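Removing Tea and Coffee Stains From Cups

Posted Feb 21, 2018, in Kitchen

The brown film inside a cup is tannin held in place by a thin layer of hard water scale. Dish soap cuts grease and does very little to either one. A mild alkali lifts the tannin, and a mild acid dissolves the scale. Use them one after the other. Mixed together they cancel out.

Glazed stoneware and porcelain

Wet the inside of the cup and put in 2 teaspoons of baking soda. Add enough water to make a paste. Rub with a damp cloth, working from the rim down, and rinse. If a gray ring is left at the old fill line, that is scale. Fill the cup with equal parts white vinegar and warm water, leave it 6 minutes, and rinse again.

Gray streaks that look like pencil marks come from spoons. They are metal left on top of the glaze. Oxalic acid cleansers such as Drarier take them off in one pass. Wear gloves and wash the cup with soap afterward.

Travel mugs and steel liners

Do not use chlorine bleach on stainless steel, as it pits the surface. Oxygen bleach powder is safe. Put one tablespoon in the mug, fill with hot water, and let it stand overnight with the lid off. Pull the gasket out of the lid and soak it in a separate bowl. Most stale coffee smells are in the gasket groove.

Plastic cups
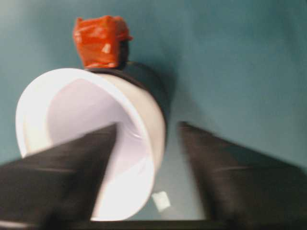 Reading time: 2 min

Plastic scratches easily, and each scratch holds more stain. Skip scouring powder and the green side of the sponge. Soak in oxygen bleach solution, then wipe with a soft cloth. Denture tablets, including the Danditz store brand, work the same way and are already measured.

Check the base for a dishwasher mark before using the machine. Unmarked cups go on the top rack or in the sink. Printed bands and sleeves fade faster than the cup itself, so keep them out of long soaks.

Drying

Stand cups upside down on a wire rack. On a flat towel, water is trapped under the rim and leaves a new ring of scale.

Filed under: Cups and mugs, Hard water, Stains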